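MT214 Race Engineering: Operations
Handout 6: Stint length and pit stop planning in endurance racing

Read before Monday's session. Bring a calculator and the blank stint sheet from Handout 5. The tyre wear model is covered separately in Handout 7 and is only referred to briefly in section 5.

1. Scope

These notes deal with a circuit race run over a fixed distance, with refuelling allowed and no limit on the number of stops. Races run to a fixed time need a further step, as the number of laps is then an unknown. That step is given in section 7.

The worked figures use the Nam circuit layout and the Votus closed-cockpit car from the course data pack. Lap length is taken as 5.0 km. Race distance is 1,000 km, or 200 laps.

2. Terms

Stint: the laps run between leaving the pit lane (or the start) and the next entry to it.

Usable fuel: tank capacity less the fuel the pickup cannot reach. It depends on the tank, the collector and the cornering loads, and must be measured for each car.

Fixed stop loss: the part of the time lost in a stop that does not change with the amount of fuel taken on.

Window: the range of laps on which a stop can be made without adding a further stop later in the race.

Splash: a short stop for fuel only, normally near the end.

3. Fuel limit on the stint

Data for the Votus car:

Tank capacity: 62 litres
Unusable fuel: 1.5 litres
Race consumption: 2.5 litres per lap

Usable fuel is 60.5 litres. Dividing by consumption gives 24.2 laps. Only complete laps count, so the theoretical limit is 24.

In practice the planned stint is set one lap shorter, at 23. The fuel used is then 57.5 litres, and the car arrives at its box with 3.0 litres of usable fuel left. The extra lap covers a missed call, a blocked pit entry or a lap on which consumption runs above the mean. Some teams plan to the limit and rely on the low-pressure warning. Marks will not be given for this in the assignment unless the risk is costed.

Number of stints at 23 laps: 200 divided by 23 is 8.70, rounded up to nine. Nine stints means eight stops. Eight full stints cover 184 laps and the last stint is 16 laps. The spare capacity is therefore seven laps, and this is the total by which stops can be brought forward over the whole race. It can be spent once only. A common error is to treat the seven laps as available at every stop.

4. Time lost in a stop

The loss is split into four parts.

(a) Pit lane transit. The pit lane at Nam is 305 m between the speed limit lines. At the limit of 60 km/h (16.7 m/s) this takes 18.3 s. A car staying on track covers the same length at a mean of 50 m/s, in 6.1 s. The difference is 12.2 s.

(b) Braking to the limit line, stopping at the box and pulling away. Taken as 4.0 s from timing data.

(c) Refuelling. The rig delivers 2.0 litres per second, with 3.0 s for coupling and uncoupling.

(d) Tyres. The regulations used in this module do not allow work on the car while the hose is connected, so tyre time is added to fuel time. Four wheels take 10.0 s.

Fixed stop loss with tyres is 12.2 + 4.0 + 3.0 + 10.0 = 29.2 s. Without tyres it is 19.2 s.

A full stop replacing 57.5 litres costs a further 28.75 s for flow, giving 57.95 s in all. Where the rules allow tyre work during refuelling, only the longer of (c) and (d) is counted. Check the rules of the series before using either method.

Driver changes are assumed to take place while the hose is connected and to add nothing. This holds for a full fill. It does not hold for a splash, where the change will set the length of the stop. 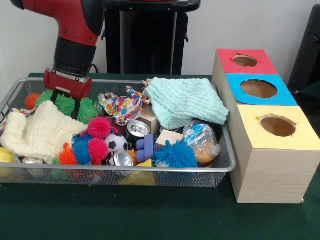
Fig. 1. Mixed items in a wire-mesh basket.

5. Removing a stop by saving fuel

The same race can be run in eight stints if each is 25 laps. With no reserve, consumption must then be held to 60.5 divided by 25, or 2.42 litres per lap. This is a reduction of 0.08 litres per lap, or 3.2 per cent.

Two savings follow:

One fixed stop loss is removed: 29.2 s.

Less fuel is taken on. At 2.5 litres per lap the race needs 500 litres. At 2.42 it needs 484 litres. The difference of 16 litres is worth 8.0 s at the rig.

Total saving is 37.2 s. Spread over 200 laps this is 0.186 s per lap. If the driver can reach 2.42 litres per lap while losing less than 0.186 s, the eight-stint race is faster on paper.

Lifting early before heavy braking zones is the cheapest method in lap time. Short shifting costs more at Nam, where the two long climbs are taken near peak power. Leaner mapping should be treated with care in hot conditions and is not considered in the assignment.

Three points weaken the case for the longer stint. The reserve has gone, and one lap of overrun in any stint stops the car on track. The tyres must last 25 laps instead of 23, and the data pack shows the Zultatlow medium compound losing grip quickly late in the stint. Saving also makes the car slow at the end of the straights, which matters in traffic. None of these appears in the 0.186 s figure, and each must be estimated separately.

A mixed plan is often the best answer. The first two stints are run at the saving rate. If the target is being met, the team continues. If it is not, the plan reverts to nine stints with little lost - the fuel saved up to that point still shortens the later fills.

6. Stops under the safety car

Under the safety car the field passes along the straight more slowly. Taking 25 m/s, the 305 m is covered in 12.2 s, and the transit loss falls from 12.2 s to 6.1 s. The refuelling and tyre times do not change in seconds, but they cost less in distance, because rival cars are also travelling slowly.

Conditions to check before calling a car in:

Is the pit entry open? In many series it is closed until the field has been collected.

Is the pit exit controlled by a light? A car held at the exit can lose more than it gained.

Does the early stop keep the car within the seven-lap allowance of section 3? If not, it adds a stop.

How much fuel is being burned behind the safety car? Consumption in the data pack is 1.4 litres per lap at this pace. Five laps therefore use 7.0 litres in place of 12.5, and the saving of 5.5 litres adds two complete laps at race pace.

The last of these is often left out. The stint sheet has to be revised after every neutralised period, even when the car has not stopped.

7. Races run to time

Estimate the number of laps by dividing the race time, less the total expected time in stops, by the mean lap time. The total stop time depends on the number of laps, so the sum is repeated until the result does not change. Two passes are normally enough.

The leader's pace sets the number of laps for the whole field. A car one lap down will take the flag with one lap fewer. In the last hour, calculate final fuel from the leader's position and add one lap if the leader is expected to cross the line within ten seconds of the end of race time.

8. Keeping the stint sheet

One row per lap. Columns: lap number, lap time, fuel used, fuel remaining, laps remaining at current rate, first lap of window, last lap of window, notes.

Fuel used is entered from telemetry, then corrected at each stop against the rig reading. If the two disagree by more than 0.5 litres, use the rig figure and carry the correction forward. Do not average them.

The Lotitton sheet supplied with the data pack does the window calculation automatically, but it assumes a constant rate and does not handle safety car laps. Enter these by hand in the notes column and adjust the remaining fuel on the next row.

9. Exercises

9.1 Repeat section 3 with a consumption of 2.6 litres per lap. How many stops are needed, keeping one lap in reserve? What is the spare capacity?

9.2 Repeat section 5 with tyre work allowed during refuelling. Assume the fills are long enough for the hose to set the stationary time at every stop. Find the new break-even loss per lap.

9.3 The pit lane limit is raised to 80 km/h. Recalculate part (a) of section 4 and state its effect on the choice between eight and nine stints.

9.4 The safety car is deployed on lap 40 for four laps, with the pit entry open throughout. The car last stopped at the end of lap 23. Prepare a revised stint sheet for the rest of the race, showing the window for each stop.

Show all working. Times to one decimal place except where a per-lap figure is asked for, which should be given to three.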